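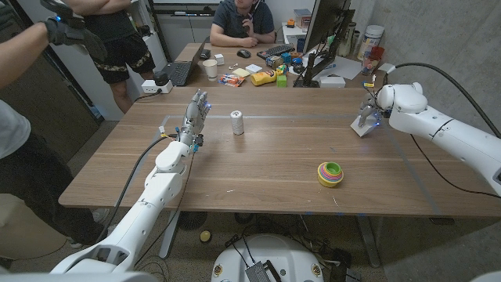 How many recorded examples does a robot need before it can pick something up by itself? More than the sales deck says, and the number alone won't tell you much.

Been reading the Grurkureo progress note from 3rd December, the one everybody keeps reposting. Headline figure is 1,000 demonstrations. Read the second page before you get excited.

Of those 1,000, they kept 700. What went wrong with the rest gets half a sentence: "quality filtering." By whom? Against what rule? If you throw out every clumsy attempt, your model never sees a clumsy attempt, and then you act surprised when it can't get itself out of one.

And 169 of the 700 come from a single day. Same operator, same lights, same layout, I would bet money on it. I'd call that one example with a lot of copies.

I've sat in on this kind of work. Taped rectangle on the table, a can in the middle, a ring toy off to one side, two robot hands. The tape tells you where things are supposed to go. Then the paper reports that the robot does well when things are where they're supposed to go. OK.

Someone will reply that Tawhiri had the same complaints in May and their second release was fine. It was better. They also moved the objects between takes and wrote down when they did it. That's the part I'd copy.

Dresteo sells a labeling tool that scores each take from 1 to 4. I used it for a month. Two of us scored the same batch and disagreed all over the place, mostly on what a 3 is. The guide says a 3 is "acceptable with hesitation." Whose hesitation – the robot's or mine?

What I want from any group posting one of these numbers: how many operators, how many layouts, how many takes you dropped and the reason for each. One table. It would fit on a slide.

Also, test on a desk you didn't record on. With the clutter left where it is – cups, snack bags, somebody's keyboard. Warnen did this and published a bad score. I trust them more than the other three put together, and they got almost no attention for it.

To the person asking if I'm against collecting data by hand: I do it for a living. It's slow and my shoulders hurt. I would just like the hours to go into takes that differ from each other.

Grurkureo says the full log is coming "soon." I'll read it when it's up. If the dropped takes are in there I'll say so on here and take back the crack about the copies.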